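The sock drawer, sorted

Tamás Virág emptied his sock drawer onto the bed one evening in July and got 7 pairs out of it, plus a heap of singles. He had owned the chest, a Jabłońska with shallow drawers, for 2 years and never folded a thing in it.

He folds them flat now. Lay one sock on the other, smooth the heel down, fold in the cuff and stop there – no balling, which stretches the elastic. Long socks make a strip that can go in as it is or be folded again to stand upright.

Patterned pairs are the easy ones to match. Plain black takes longer, and Tamás checks the toes first. He does it all on the bed, where there is room to spread out, and the singles go in a bag on the door handle until the next wash.
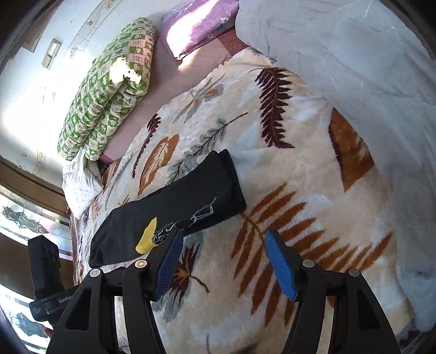

A black sock with a yellow toe, folded flat on the bed blanket.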